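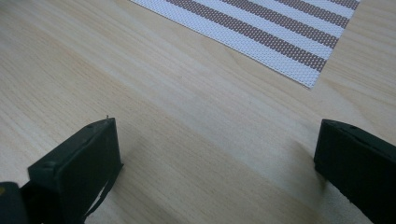
4. Recording a demonstration by hand

Read this section before you take the Kerel hand gripper to the table. It is for the task "set the place", in which the arm must later repeat what you show by hand. The project must already be open in Flenico, and the clock must be matched as explained in section 3.

4.1 Starting position

1. Put a striped placemat on the table, flat and at an angle to you. Keep the rest of the table clear.
2. Hold the gripper with the fingers fully open and pointing away from your body.
3. Stop before you reach the mat. Bare tabletop must remain between the finger tips and the nearest corner of the mat.
4. Press the record button once and wait for the short tone.
5. Stay still until the second tone.

Note: The still time is used by Flenico to find the zero of the movement. If you move too early, the take is marked yellow in the list and you must record it again.
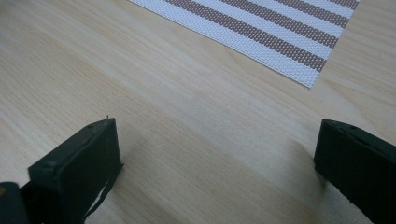 Marina Koutsoukos asks if the mat must lie at the same angle in each take. It should not. Turn it a little between takes, and also change the side from which you come. A set of 300 takes with one single angle will teach the arm only this angle.

4.2 The movement

1. Go forward slowly, at the speed you would use to carry a full cup.
2. Lower the fingers until they are on both sides of the mat's edge – one above, one below. Tilt your wrist for this.
3. Close the trigger completely. A half-closed trigger is saved as "open".
4. Pull the mat toward you, then release it and lift the fingers away.
5. Press the button again to finish the take.

CAUTION: Do not press the fingers down on the tabletop with force. The finger mounts can bend, and after this the width reading is wrong in all takes that follow.

CAUTION: Keep your other hand away from the mat during the take. If it enters the view, delete the take.

4.3 Checking and sending

After each block of takes, open the list in Flenico and delete the yellow ones. Our test set at Vrabec had 2,000 takes, and 1,793 remained after checking. Please do not repair a bad take by cutting it. Record a new one.

Takes are sent to the training computer when the gripper is in its dock. The lamp blinks during sending and stays on when everything is copied. Do not remove the gripper while the lamp blinks – the last take would be lost.

If the list shows error 635, the trigger was not calibrated. Go back to section 3, step 6.

Text checked by Aníbal Zapata, 20th June. Remote control of the arm with the Sosura handle is explained in section 5.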